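Chapter 4
Gathering Examples by Hand

After this chapter you should be able to:
explain what one example contains, and where it begins and ends
plan a collection session for a small team
write a task sheet that two people will read in the same way
decide which examples to keep, and record the decision

4.1 Where the examples come from

In Chapter 3 we supposed that the examples were already given. We had a folder with 145 of them, every one was complete, and our only worry was how the learning system should use them. In daily work this folder does not exist on the first morning. Somebody must make it, and the quality of everything in Chapters 5 to 9 depends on how this was done.

There are several ways to make it. A person can steer the arm from a distance with a second arm or a joystick. A person can take the real arm and push it through the motion. Or a person can carry only the gripper, with a camera fixed on it, and do the task with this tool in the hand. In this book we use mostly the third way. It needs no robot during the collection, so the team can go to many rooms, and several people can work at the same time.

The price of this freedom is that rooms are different from each other. The light changes, the tables have other heights, and people pass behind the work. A beginner often wants to remove all of this. We advise to keep a good part of it, for a system that has seen only one quiet table will have trouble at the second one.

4.2 What is one example

We use the word "example" for one full try at one task, from the moment when the hand begins to move toward the object until the moment when the object is released and the hand has gone back. Walking to the table is not a part of the example. Talking with a colleague is also not a part of it.

An example has three kinds of content: the pictures from the camera, the path of the gripper through space, and the opening of the fingers at each moment. All of them must share one clock. If the pictures are late compared with the fingers, the system learns to close the gripper too early, and this mistake is very hard to find afterward.

4.3 A first session

Kyu-ri Ra and Huw Morgan planned the first session of the Tandari collection in September. The task was simple: pick up a cup and put it on a plate. They had 73 examples at the end of the day, and after the check they kept 51. Of the ones they took out, 13 had no clear ending, as the person had put down the cup and at once started the next try.

The remedy was one line on the task sheet: "Open the fingers, move back one hand's length, stop, then end the recording." Kiri Pryor read the new sheet aloud to the group before the next session — a small habit, but we recommend it. When a sentence is read aloud, people ask the questions that they would not ask on paper.
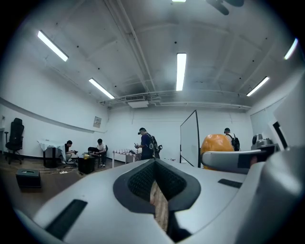
The size of the group matters too. With two people, one can work and the other can keep the log. With more, it is better to give each person an own part of the room and an own number, and to write this number in the log for every example. Later, if one set of examples looks strange, you can go back to the person and ask how the tool was held.

Do not forget the pauses. The hand becomes tired sooner than the person notices, and tired motions are slow and shaky at the end of the path. Plan a rest after each block of work and note in the log when it took place.

4.4 Before you continue

Take a task from your own kitchen or desk and write a task sheet for it, not longer than half a page. Give it to a person who has not read this chapter. Watch without speaking, and mark each place where this person stops to think. Keep the sheet, as we will correct it together in Section 4.6.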